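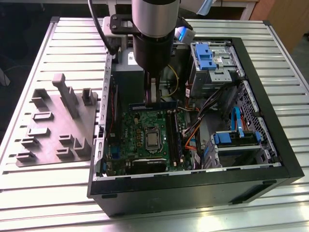
Section 4: Replacing a memory module

The Hirneo tower takes standard full-length desktop memory. Before ordering, check the module type against the label on your old one. Work with the case on its side and the side panel off, so the motherboard faces up. The two black memory slots run beside the processor, which has a square silver metal cover, and a module is kept level above the board until you are ready to line it up. Allow eight minutes for the job.

What you need: the replacement module and a clear, steady bench. A Prirwood tray or any small dish will hold the side panel screws.

1. Shut the computer down, switch it off at the wall and unplug every cable.

2. Hold the power button in for 3 seconds to discharge what is left in the supply.

3. Lay the tower down with the removable panel facing up. Undo the panel screws and slide the panel towards the rear.

4. Touch bare metal on the chassis before you handle any parts.

CAUTION: The processor cover may still be hot if the computer has been running. Leave it to cool before reaching in.
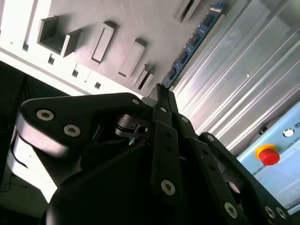
5. Open the latch at the end of the slot and lift the old module straight out by its edges. Do not rock it from side to side.

6. Turn the new module so its notch matches the key in the slot. Press down on both ends until the latch closes.

7. Check that no cable has been caught under the module, then refit the panel.

Note: If the computer beeps or the display stays blank at start-up, switch off, unplug and reseat the module. Clean any dust off the contacts with a dry, lint-free cloth.

Modules bought through Mellor or the Tollmont service counter are covered by the parts warranty. Quote form 968 and keep your receipt.

Section revised April, Dalva Andrade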